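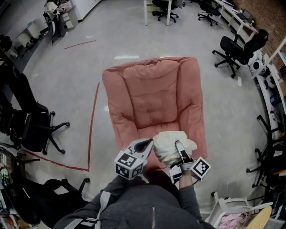 Docs > Hand-Held Grippers > Setup > Comparing Finger Pads on Soft Items

Section 6. Comparing finger pads on cloth

By now your Pirumeo grippers are charged and your tracking check has passed, so you get to do the fun part! Cloth is a wonderful test material. It folds, slides, bunches up and hides its own edges, and a pad that feels great on a plastic cup can turn clumsy the moment you hand it a dish towel. Set aside an afternoon if you can. You'll learn more about your pads here than in all the earlier sections put together.

You will need:
Both hand-held grippers, each with its marker cube attached
The black teardrop pads (fitted at the factory)
The Dunine flat pads, or any other set you want to compare
One plain cloth, no heavier than a dish towel
A padded chair or other soft surface
Red floor tape

6.1 Prepare the space

1. Put the chair where you can lean over it from the front without twisting. A low lounge chair works very well — its puffy seat pushes back against the fingers in a way a tabletop never will.

2. Mark the chair's place with red tape on the floor. Corners are enough. Cloth tests are fussy about reach, and a chair that has crept toward you over twenty trials will spoil the comparison.

3. Roll office chairs back far enough that your elbows can swing freely.

4. Set the lighting and leave it alone until both pad sets are done.

Note: Other furniture can stay in the room. The tracker only cares about the cubes.

6.2 Check the cubes

1. Hold both grippers out in front of you at chair height and open Plustum on your computer. Each cube should show a steady green outline.

2. Turn your wrists slowly inward, as if gathering cloth toward the middle. The outlines should stay green through the whole turn.

3. If one drops out, wipe the printed faces with a dry cloth and try again. Loose cuffs are a common cause too. Push your sleeves back or zip the jacket up snug.

CAUTION: Do not peel or re-stick the printed faces. A face that sits even slightly crooked will shift every position the tracker reports, and you won't notice until you look at the results.

6.3 Run the first set (teardrop pads)

1. Drop the cloth onto the chair from chest height. Don't arrange it. Messy is good!

2. Press Record in Plustum and wait for the tone.

3. Bring both grippers in over the front edge of the seat. Pinch with one hand only and lift until you feel the cloth come free of the fabric underneath.

4. Bring in the second gripper, take another fold, and pull gently until the cloth is open between your hands.

5. Lay it on the seat, release both grippers, and press Stop.

6. Mark the trial Clean, Slipped or Snagged. Slipped means the cloth left the fingers before you let go. Snagged means you picked up the chair cover along with it (this will happen, especially on worn or pilled fabric).

7. Repeat until the trial counter is full. Plustum stores up to 700 trials per pad set, but you can set a much lower limit under Session > Length.

Tip: The narrow end of the teardrop is lovely for getting under a single fold. Come in low and let the tip lead. Squeezing harder is tempting and mostly gets you more chair.

6.4 Swap pads and repeat

1. Switch both grippers off.

2. Press the release tab and slide each pad straight forward. Fit the new pads until they click.

3. Run the finger zero again (Section 3). Every pad set needs its own zero.

4. Repeat 6.3 with the same cloth, the same chair and the same person holding the grippers.

CAUTION: Never mix pad types on one gripper. The fingers will close unevenly and may strain the linkage.

6.5 Read the comparison

Open Results > Side by Side. Look at the Snagged column first, then play back a few of those trials. Watching the fingers come in is far more useful than the totals, and you'll often spot a habit of your own in there — I approach too steeply with my left hand and had no idea! If error 2459 appears, the two sessions used different zero files. Go back to 6.4, step 3.

Comments (2)

odukoya_lab_bench
We ran this with the Odukoya silicone pads as a third set. Great grip, but they grabbed the seat cover far more than the teardrops did. Would love a thinner tip.

pinchtest
Step 6.2 saved me. My right cube kept dropping out whenever I turned inward, and it was my sleeve the whole time. Could you add a note for left-handed users about which gripper should lift first?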